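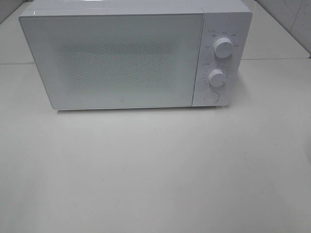
Moving into a share house at 40-something – what do I bring?

Home Forums Share Living New Posts Search Log in

sorcha_hayes
Hello all, long-time reader and first-time poster, so be gentle with me! I'm moving into a share house in Memstead after years of living by myself, and I've got a whole flat's worth of gear to sort through. The others already have a fridge, a couch and a washing machine. My room is small but it gets lovely morning light. I've got a plain white microwave I'm quite fond of, 18 boxes of books, and my nan's dresser, which weighs as much as a ute. Do I store the lot, sell it, or turn up and hope for the best?

Eoin Horgan
Welcome Sorcha! Ask before you bring anything for the kitchen. I lived in a place with three kettles and not one decent saucepan (we cooked pasta in a stockpot for a year, bless us). Keep the dresser if it fits your room, and sell the rest.

gdoherty
I'd go the other way, Eoin, sorry love. Storage near me is $300 for the quarter and I've never regretted it. My first share house lasted until March and then I had to buy everything again, right down to the tea towels. Give it six months before you part with anything you'd miss.

Eoin Horgan
Fair enough, but $300 a quarter adds up, Gráinne! I know a bloke who spent close to $3000 storing a lounge suite he ended up taking to the tip.

gdoherty
Well, he should have visited it more often. I'm still on the side of storage – even if it's only the corner of a sister's garage.

Toàn Quan
Can I put in a word about money? Before any furniture goes in, sit down together over a cuppa and agree on how the bills get split. We each put $20 a week in a jar for dish soap, loo paper and milk, and it's saved us so many grumpy notes on the fridge.

sorcha_hayes
Oh, I love the jar idea, thanks Toàn. I've messaged the house and they'd be glad of the microwave, so that's one thing settled. The dresser won't go up the stairs, so my cousin is minding it. Still dithering over the books!

Chin-lung Chu
Bring two boxes of favourites and leave the others with your cousin too, if there's room beside the dresser. You can always swap them over when you go round for dinner.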